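Ostdale Community Workshop
Minutes of the Regular Meeting of the Equipment Reuse Group
Held Tuesday at 6:30 p.m., Meeting Room 2

Present: Lăcrămioara Chiriac (chair), Florin Căpraru, Laimutė Kuusk, Catinca Tănase (minutes)
Apologies: Relu Munteanu

1. Minutes of the previous meeting

The minutes of the May meeting were approved with one correction. Under item 4, "power supplies" should read "power cords." Ms. Tănase will amend the file copy.

2. Matters arising

The replacement lock for the parts cabinet has been fitted. Keys are held by Ms. Chiriac and Mr. Căpraru. The request for a second workbench lamp was carried over, as the quotation from Thaler had not been received.

3. Desktop computers from Provulitz

Mr. Căpraru reported on the desktop computers received from the Provulitz office. Each machine has been given a shelf label and entered in the inventory. The first is entered as 3135. Drives were removed on arrival and are stored separately under the existing data procedure, which the group did not propose to change.

Inspection of the main boards is under way. The group agreed that boards should be inspected in the chassis wherever possible, and removed only if a fault is suspected on the underside. Ms. Kuusk asked that the order of inspection be written down so that results from different evenings can be compared. The following order was agreed: processor socket and retention frame, power inductors, capacitors, memory slots, rear connectors.
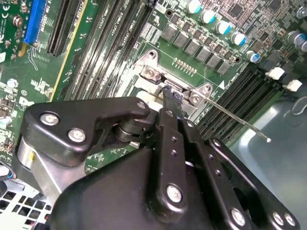 Ms. Kuusk further asked that the screws on the retention frame be checked for wear before any processor is refitted. Mr. Căpraru noted that worn screw heads had delayed work on an earlier batch and that the correct driver should be kept with the inspection kit. It was agreed that no frame is to be forced. A board with a frame that does not open freely is to be marked "hold" and left for Mr. Munteanu.

There was discussion of capacitors. Ms. Tănase asked whether a board should be rejected for a single swollen capacitor. Mr. Căpraru considered that replacement was worthwhile on the newer boards if no other damage was found. Ms. Chiriac preferred that such boards be used for soldering practice only. The matter was put to a vote and Mr. Căpraru's view was adopted, with Ms. Chiriac asking that her preference be recorded.

Action: Mr. Căpraru to type up the inspection order and post it inside the cabinet door.
Action: Ms. Kuusk to prepare "hold" tags.

4. Supplies

Ms. Tănase presented the supply list. Thermal paste and lint-free wipes are low. Sketevex has offered a lower price on an order of 10 tubes of paste. Members questioned whether that quantity would be used before the date on the tubes. It was resolved to order half the quantity at the regular price. The balance of the supply account before this order stood at $1,816.

Action: Ms. Tănase to place the order.

5. Use of the workshop

Ms. Chiriac reminded members that cases left open overnight must be covered and that loose screws are to go into the divided tray, with the shelf label written on the compartment. On two occasions the tray had been emptied into a single jar. Members using the room after 8 p.m. should sign the sheet at the door.

Ms. Kuusk asked whether the window blind could be repaired. Ms. Chiriac will raise this with the building office.

6. Saturday repair session

The session will go ahead as planned. Mr. Munteanu had confirmed by e-mail that he will attend the morning only. Ms. Kuusk will cover the afternoon table. Visitors will be asked to bring the charger or power cord for any item they wish to have examined.

7. Other business

Mr. Căpraru asked that the group consider buying a second magnifier. Deferred to the next meeting, pending prices.

The meeting was adjourned at 7:50 p.m.

Minutes recorded by C. Tănase. Subject to approval at the next regular meeting.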